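Moving the allotment water butts, and what I would do differently

I took on the second half of the plot at Climham in January, when the woman who had it before, Vesna Georgiou, moved to be nearer her son. She left me a shed, a row of blackcurrants that needed a hard prune, and two water butts in the wrong place.

They stood at the bottom of the slope by the gate. That makes sense if you only want to fill a can on your way in. It makes less sense when the beans are at the top and every can has to be carried uphill. Last summer I carried a lot of cans.

The butts hold 300 litres each. I had planned to drain them into the lane, but Reynaldo Marquez on the next plot asked if he could have the water for his new hedge, so we ran it across with a hose. It took most of a Tuesday afternoon. The last few inches wouldn't siphon and we tipped them out. There was a good deal of black sludge at the bottom, which went on the compost.

The new stand is concrete blocks, two high, on a bed of rammed hardcore. I dug down a spade's depth first and took out the roots. A full butt of that size weighs up to 320 kilos with the lid and fittings, and the ground at the top is softer than it looks. I checked it with a level both ways, went home, came back the next morning and checked it again. One corner had dropped slightly. I packed it with slate.

Guttering came next. The shed roof is felt over boards, and it drains to the back. I bought a Samonte gutter kit with brackets, a stop end and a downpipe. The brackets were fine. The screws were too short for my boards and I used my own. The fall is about the width of a finger from one end to the other.

I joined the two butts near the bottom with a length of hose and a pair of tank connectors, so they fill and empty together. Most people seem to link them at the top, so that the second takes the overflow from the first. Either will do. Mine means one tap empties both, and I only have one good tap.

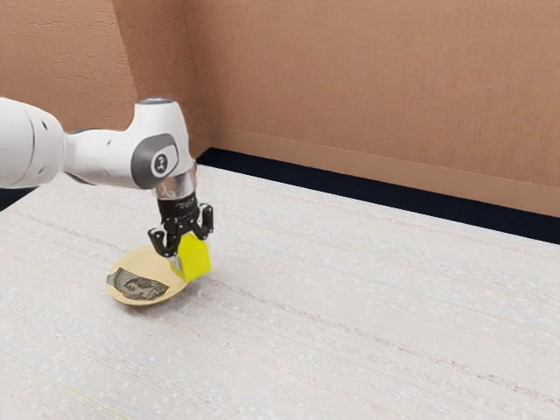

How high should the tap be? High enough to get your tallest can underneath with a hand's width to spare, and I would measure the can before buying the blocks.

The first proper rain came overnight and both butts were a third full by breakfast. One connector was weeping. I drained it down, put a second rubber washer on the inside and did it up by hand. It has been dry since.

Still to do: a mesh over the downpipe to keep the leaves out, and a strap round each butt for the winter winds. Cherry Mae Sebastian has offered me some old van straps. The blackcurrants are pruned.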